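Home | Kit list | Grippers | Arms | Cameras | FAQ | Contact

Print this page | E-mail this page

Gripper trials: your questions answered

Last updated November 2021

We get a lot of post about the tabletop trials, far more than we thought we would when Domingo Ibarra and I put the first results up, and it's lovely. The same questions keep coming round, so they've been gathered up on this page. If yours is missing, write in and I'll add it.

Which grippers are you comparing?

Two at the moment, the Fuvov and the Brikitz. Both are two-fingered, both bolt on to the same Jostel arm, and both are driven from the same controller with the same settings. We did look at a three-fingered hand in February and it was great fun, but it needed its own power supply and its own software, and we'd have ended up testing those instead.

Why toys and kitchen bits? Why not proper test blocks?

Because proper test blocks are too kind! A machined cube has flat sides, an even weight and a nice matt finish, and nearly any gripper on the market will cope with it. A plastic cup gives when you squeeze it. A thin handle rolls between the fingertips. Shiny things confuse the camera, and dark things on a black table confuse it even more (my favourite sort of trouble). We still run the blocks at the start of each session as a warm-up, and if a gripper can't manage those we stop and check the bolts.

How is the table laid out?

Loosely. We have a cutting board near the middle, a cup to one side and a handful of other things spread round about, and we shift them between runs. Long thin pieces get special attention, as they show up differences in the fingertips faster than anything else we've tried. The wrist camera gives you the same view the controller gets, fingers and all.
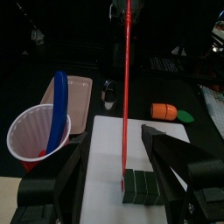 Ese Anozie wrote to ask whether a wrist camera is really worth the bother, when a fixed one on a stand can see the whole table and never has its cable tugged. I'd put it the other way about, Ese, but you're right about the cable. We've snapped two. The fixed camera is better at telling you where everything is, and if you could only afford one and your objects were big and well spaced, I'd say buy the stand. Once the fingers close in, though, the stand camera mostly sees the back of the gripper, and that last bit of the reach is where nearly all our failed grasps happen. We run both now and let the controller favour the wrist view at close range.

What counts as a pass?

The object has to be picked up, carried to where it's meant to go and let go of without anything else being knocked over. Dragging counts as a fail. So does a pick that works only after a second squeeze, which some readers think is harsh. Perhaps it is! We do write down the second squeezes separately, and they make interesting reading.

So which one is better?

It depends what you're lifting, and I know that's an annoying answer. On flat-sided things the Brikitz is ahead by a nose. On the cup rim and on thin handles the Fuvov is clearly ahead, and it gets there with less force. In the last full set it made 73 clean picks out of 100 on thin objects, and I did a small dance. The Brikitz is easier to take apart and clean, so don't write it off.

What is the hardest job you've set them?

Putting a long thin thing into a cup that already has other things in it, no contest. Picking it up is the easy half. If it turns even slightly in the fingers you'll hit the rim, and a light cup will skate off across the table. Then there's whatever is in the cup already, waiting to jam against it.

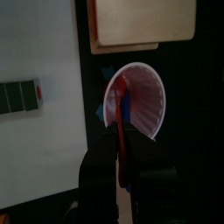 Getting the angle right matters more than getting the position right. We used to aim for the dead centre of the opening and come straight down. Now we lean the wrist over a touch and give the tip plenty of room to find its own way past the other pieces. Going slower helps too, up to a point, after which the arm starts to judder and you're worse off than before.

Does the lighting matter?

Hugely. Domingo likes to run sessions with the lights low, and I used to think he was just being awkward, but it's a very good way of finding out which camera settings are fragile. Our old exposure setting was lovely in daylight and useless by teatime. Fix the exposure by hand if your camera lets you.

Do you change the fingertips?

Yes, often. We swap pads whenever they start to look polished, and never later than 2000 grasps.

Can I borrow your controller settings?

Of course, just ask. They were worked out for the Briggs wrist mount, so if yours is longer or heavier you'll want to bring the speeds down first and creep back up. Let us know how you get on, and do send the failures as well as the good runs.

Print this page | E-mail this page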